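Drerham Hand-Held Gripper Kit
Builder's Guide, Section 5: Setting Up a Cloth Practice Station

By the time you reach this section you should have a pair of grippers that open and close smoothly, and you are probably itching to pick something up with them. Good! Cloth is a wonderful first material. It is cheap, it doesn't break, and it will show you every little fault in your build within an evening. Hiba Rizk and I wrote these steps after setting up our own station on a bed in the Mansour shared workshop, and most of what follows comes from doing it the slow way first.

5.1 What you will need

Two assembled grippers from Section 4
A bed, or a mattress on the floor, that you can reach without leaning too far
A plain, pale sheet
One piece of dark cotton, such as a pillowcase or a T-shirt
A hex key that fits your joint screws
A pencil and a tape measure
A notebook (you'll want it, believe me)

5.2 Preparing the surface

1. Pull the sheet over the mattress and smooth it by hand. It doesn't have to be perfect. Small wrinkles are fine and are good practice for later, but a big fold that stands up will catch a fingertip.

2. Choose a cloth that contrasts strongly with the sheet. Khalil Moussa started out with cream napkins on a cream sheet and spent a whole Wednesday squinting at his recordings, trying to find the hem.

3. Turn on the room lights and check for hard shadows where your hands will be working.

4. If other people use the room, put a small sign by the station asking them to leave things alone. Ours has saved us a good many resets.
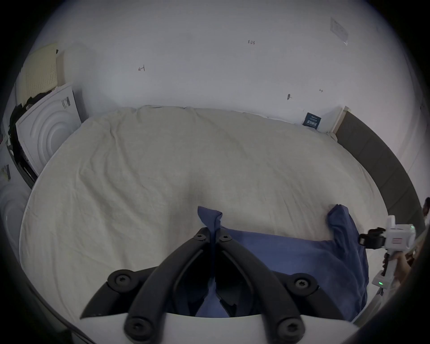

Fingertip alignment matters more with fabric than with anything else you'll handle, so please take your time over it. When the gripper closes, the two fingers should come together evenly, with neither one crossing over the other. Try it on a corner first. The twisted corner of dark blue cloth between our black fingers is a nice modest amount to hold, and the round caps of the joint screws are easy to see from there, so you can look them over while you are pinching. If one finger arrives early, loosen the joint on that side by a quarter turn, close the gripper fully, and tighten again.

CAUTION: Keep your free hand away from the linkage arms while you squeeze. The gaps between them close quickly, and they are just the right size for a fingertip.

5.3 First grasp

1. Lay the cloth flat in the middle of the bed with one long edge facing you.

2. Hold a gripper with its fingers pointing down and slightly forward. Open them all the way.

3. Lower the tips until they touch the cloth, then stop. Pressing into the mattress makes the sheet rise between the fingers and you'll end up with both layers.

4. Close slowly. Lift by the width of your hand and wait for a slow count of eight.

5. Lower and release. Let the cloth settle by itself before you go again.

Note: If the cloth slips out during the count, wipe the pads with a slightly damp rag, let them dry, and try once more. Only then start fiddling with the screws.

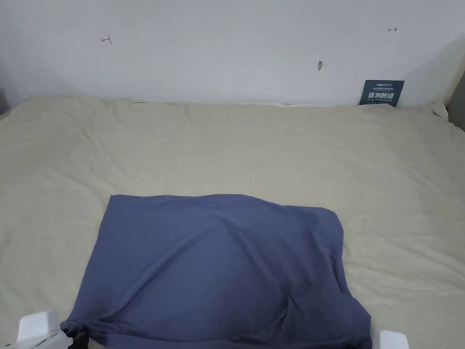
Once you can lift a corner without thinking too hard, move on to two hands. Each gripper takes one corner of the near edge, and the two should travel at the same speed. Lama Khasawneh counts aloud when she does this, and I've picked up the habit from her – it feels silly for the first ten minutes and then you can't work without it.

5.4 Two-handed fold

1. Grasp both near corners.

2. Raise them together until the near half of the cloth clears the sheet.

3. Carry them over to the far edge and lower them together.

4. Release one side, then the other. Letting go of both at once tends to drag the top layer back toward you.

5. Write down how it went. We did 22 folds in our first session, and the notes from the bad ones were by far the most useful.

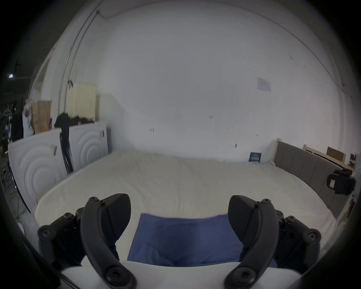
Bigger cloths need a wider opening and more room at your elbows, so move bags, stands and trailing cables out of reach before you try one. If your grippers are wired, run the cables behind you and over the shoulder.

5.5 Looking after the joints

Check every joint screw after the first session and again at 291 cycles, when ours began to feel loose. Replace the pads at around 1600 cycles, or sooner if a cotton corner starts to slide. Lint collects in the lowest joints, and a soft dry toothbrush gets it out nicely. Please don't oil the joints near the pads, as it creeps.

Section 6 covers towels, which are heavier and a good deal less forgiving.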